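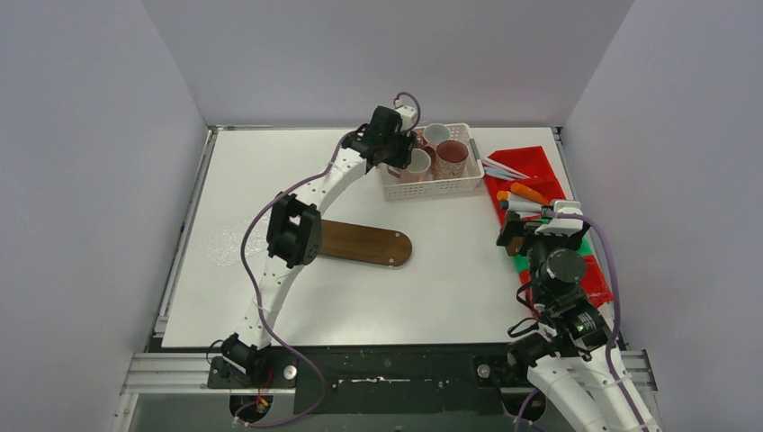 White table, gray walls

Bulton Mukwood Sessions 2-CD Set

Home > Music > CDs > Folk and Acoustic

Item no. 124
Format: 2 compact discs, cardboard sleeve
Tracks: 38
Label: Cleven
Pressing: 1,000 copies
Booklet: yes, lyrics for disc one only
Page last updated 2024-08-13

Our take

The sticker on the shrink wrap says "the album you will never take out of the player." We took it out of the player. We put it back in a few times too, so read on, but we sell a lot of CDs with stickers like that and we have stopped believing them.

Bulton is a four-piece with two guitars, a fiddle and an upright bass. The Mukwood Sessions were recorded in a grange hall over one December, and the label makes a great deal of this. According to the sleeve notes you can hear the room. What we hear is a fair amount of echo on the fiddle and a bass that goes missing whenever both guitars are playing. Maybe that is the room.

Disc one is the better half. The slow songs hold up well, and "Beddoe" is a lovely tune that deserved a longer running time than it got. If you only know the band from that one song, be warned that nothing else here sounds much like it.
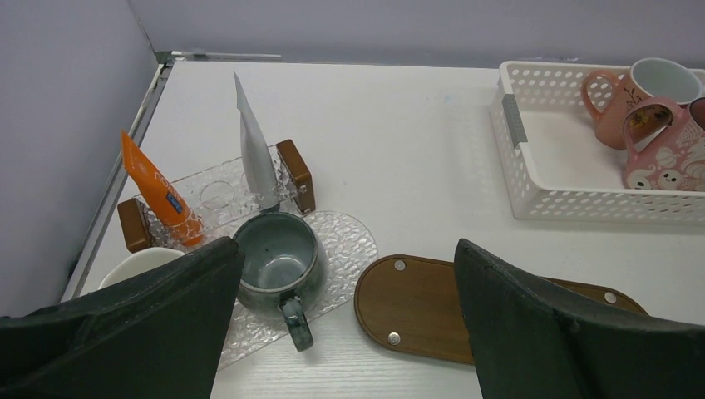 Disc two is billed as bonus material, a phrase that makes us nervous. Most of it is alternate takes of songs from disc one. A few are a little faster. One has a false start and some laughing, which is fun the first time. We played two versions of the closing song back to back and could not say which was supposed to be the alternate.

The label also calls this a "remastered" edition. Remastered from what, we would like to know, as there was no earlier edition that we can find. We asked Cleven and got the press release again.

About the sleeve

It is thin card and the discs slide into tight pockets – expect light scuffs if you play them often. There is no plastic case in the package. Ours fit into a standard double case after some trimming of the booklet, but please don't send it back to us trimmed.

Will you like it?

If you like plain acoustic music and don't mind hearing a song twice, probably. If you are buying it for the word "limited" on the front, we'd wait. Limited pressings from this label have a way of being pressed again.

Shipping and returns

Ships in a padded mailer. Unopened sets can be returned for a refund. Opened sets can be swapped for the same title if a disc skips – tell us which track.

Customers also looked at: folk samplers, blank sleeves, double CD cases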